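Selling Mugs for a Good Cause
June 2018

I swore I'd never run another bake sale. Then the Ketley animal shelter needed a new roof, my hand went up before my brain caught up, and there I was again - only this time I talked everyone into a silent auction by mail.
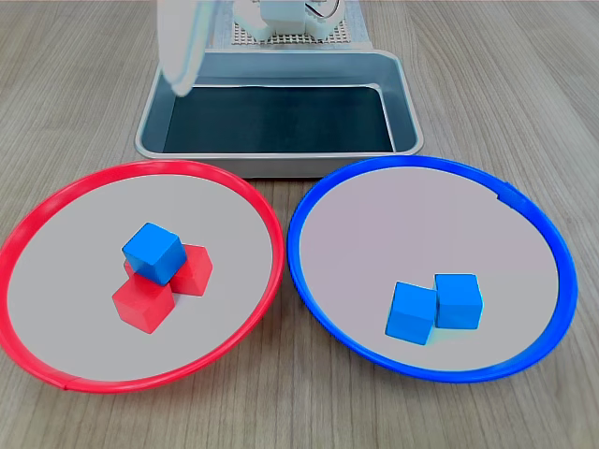
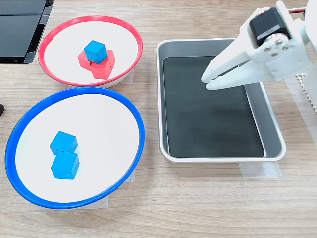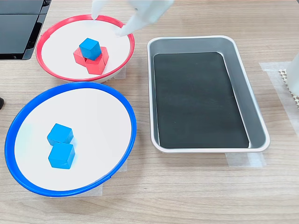
So how does a silent auction by mail work? You send out a printed list of what's up for grabs, people write down their best bid and mail it back, and the highest one gets the item.

Ours had 14 lots and went to 300 homes in Ketley and Tudton. I figured the weekend cabin would be the star, but the bids went wild for a set of lumpy handmade mugs from Makis Deligiannis, who teaches pottery over in Tudton (he was so embarrassed!). Two families tied for them, so he offered to make a second set, and we got paid twice.

We brought in $3,683 after stamps and printing. Next time I'd put a return envelope in with every list, and I'd leave a longer gap before the deadline, as 2 really nice bids showed up late and I had to turn them down. The roofers start in August, and I've already been asked about doing it again.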